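Candela Palacios, 26 janvier 2025

3.2. Ce que racontent les registres de prêt

Bon, venons-en aux registres, parce que c'est là que j'ai passé le plus clair de mon temps (et que j'ai usé le plus de crayons !). L'école vétérinaire de Prutancombe prête ses instruments de petite chirurgie aux étudiants qui veulent s'entraîner chez eux, et chaque sortie est notée à la main dans de grands cahiers verts. J'en ai dépouillé 1 647 lignes. Certaines sont impeccables, d'autres se résument à un prénom et à un gribouillis, et j'ai dû en laisser de côté un bon paquet pour l'analyse des durées.

Le fonds compte 145 instruments, ciseaux, pinces et porte-aiguilles confondus. Je m'attendais à ce que les sorties se répartissent assez bien, vu que les étudiants reçoivent tous la même liste. Eh bien non : les 30 instruments les plus demandés reviennent sans arrêt, page après page, tandis que d'autres dorment dans leur tiroir depuis l'ouverture du cahier. Quand j'ai posé la question en entretien, on m'a parlé de « la bonne pince », de « celle qui ferme bien », avec une assurance qui m'a beaucoup plu. Les étudiants se transmettent les repères d'une promotion à l'autre : une rayure, une lettre gravée, un ressort un peu dur. Florencio Esteban, qui m'a aidée à relire les transcriptions, proposait d'appeler cela une « réputation d'objet ». J'ai gardé l'expression, elle me servira encore en section 4.

Le règlement, lui, ne connaît que le numéro d'inventaire. C'est toute la difficulté du codage : un même instrument peut apparaître sous son numéro, sous une lettre ou sous un surnom (la Trola, par exemple, est une pince à disséquer que trois promotions au moins ont réclamée sous ce nom, et j'ai mis des semaines à comprendre de quoi on parlait). J'ai donc établi une table de correspondance avec les moniteurs, ligne par ligne, et quand on hésitait entre deux objets, la ligne était exclue. Les marques gravées ont facilité les choses, comme le S du porte-aiguille de la figure 4 : ça ne s'efface pas comme une étiquette.

Figure 4. Porte-aiguille serrant un fil de suture sombre ; lettre S gravée sur le corps.
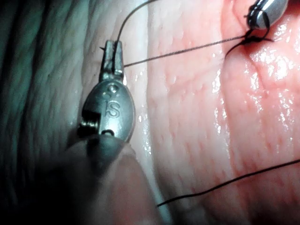
Reste la question des retards, que je croyais anecdotique. Les instruments à surnom rentrent plus tard que les autres, et j'y vois surtout des passages de main en main, entre colocataires ou juste avant les examens de juillet, sans retour au comptoir. Le cahier n'en garde aucune trace, évidemment ! J'ai donc compté ces prêts comme un seul emprunt long, faute de mieux, et les durées de la section suivante sont à lire avec cette réserve.

À lire aussi
Urquijo : le prêt d'outils dans un atelier de reliure
Surnommer les objets partagés, notes de terrain
Les cahiers de Zivstead, guide de dépouillement

Dernière mise à jour : juillet 2025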